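Suture Practice Pads and Stitching – Frequently Asked Questions
Rarnley bench skills pages, maintained by Zoltán Pap

What does this page cover?
Simple interrupted stitches on short straight incisions: needle position, thread handling, knots and tails. It is written for people who already know the names of the instruments. It does not cover running stitches, staples or wound care for patients.

Where should the jaws hold the needle?
On the body of the curve, away from both the point and the end where the thread is attached. Holding too close to the thread end lets the needle rotate when it meets resistance. Holding too close to the point leaves too little curve to pass through the far edge.

At what angle should the needle enter?
Start at 90 degrees to the surface, then follow the curve of the needle. A shallow entry takes a wide, thin bite and tends to roll the edges inward. If the needle has to be pushed straight, back it out and start again.

How far from the edge should the entry point be?
Match the distance on both sides. An uneven bite leaves one edge sitting higher than the other, and a tighter knot will not correct it.

What do short incisions look like at close range?

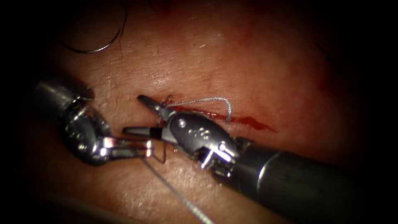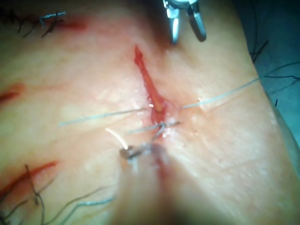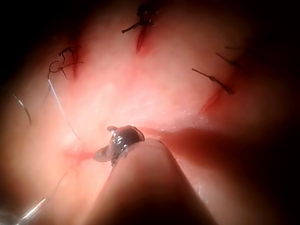

Can several incisions share one pad?
Yes. Leave enough surface between them that a stitch in one does not pull on its neighbor. The Akell pad sheet (item 3409) has a printed spacing guide on the back. The older sheet, item 1797, has no guide and is otherwise the same.

How long should the tails be?
Long enough to grip for removal, short enough to stay out of the next stitch. Trim each pair before moving on. Tails left long get caught under the following throw, and the tangle is slow to clear with small jaws.

Why does my knot slip?
Usually the throws were all laid in the same direction. Alternate them and keep even tension on both ends. Smooth single-strand thread needs more throws than braided thread.

How tight is tight enough?
The edges should touch – no more. If the surface puckers or the thread sinks in, cut the stitch and replace it. Loosening a finished knot damages the thread.

Should I use dark or clear thread?
Dark thread for the first sessions. Clear thread is easily lost against a shiny surface, particularly under a narrow light. The Vukčević course notes switch to clear in week two; Cledance stays with dark throughout.

How should pads be stored?
Flat, in the closed tray, away from windows. Remove all cut thread first. Pads opened before August should be used up before a new pack is started.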